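Les machines peuvent-elles déjà faire le ménage ? Rapport de projet, semestre d'automne
Orsolya Kun et Réka Katona

3. Ce que nous avons observé

Notre question de départ était simple : est-ce qu'un robot à pince peut aider une personne dans son logement, pour des tâches que l'on fait chaque jour sans y penser ? Nous avons choisi quatre tâches : saisir un objet long, ouvrir un placard, déplacer un coussin, ranger une bouteille. Chaque tâche a été jugée selon trois critères, à savoir la réussite, la durée et le besoin d'une aide humaine.

La saisie d'un objet long nous semblait la plus facile. Dans les articles que nous avons lus en septembre, elle est souvent présentée comme un problème résolu. Mais un logement n'est pas un laboratoire – les meubles sont proches les uns des autres, les surfaces sont lisses, et la pince doit trouver son chemin entre des choses qui ne doivent pas tomber.

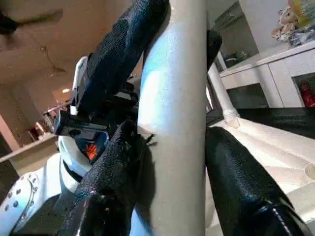
La forme de l'objet compte donc moins que la place autour de lui. Une personne tourne le poignet et corrige sa prise sans regarder. Le robot doit d'abord calculer où se trouvent ses propres doigts, et la caméra du poignet voit surtout ceux-ci quand la pince est fermée. Nous pensons que c'est la difficulté principale.

Pour la comparaison, nous avons lu aussi la documentation du projet Vustine, qui concerne les rayons de magasin. Ses auteurs ont enregistré plus de 1000 saisies. Leurs objets sont toutefois rangés à l'avance, ce qui n'est pas le cas chez un particulier.

4. Limites

Nous n'avons pas pu étudier le linge, faute de temps. La durée a été mesurée à la main et nos valeurs restent peu précises. Il faudrait aussi répéter les essais le soir, avec une autre lumière.

À notre avis, la machine peut aujourd'hui assister pour une tâche bien préparée, mais une personne doit rester dans la pièce.

Projets récents
Prikham : trier la vaisselle avec un bras fixe
Gulyás : mesurer le bruit d'un aspirateur autonome
Mundby : les chariots automatiques en petit entrepôt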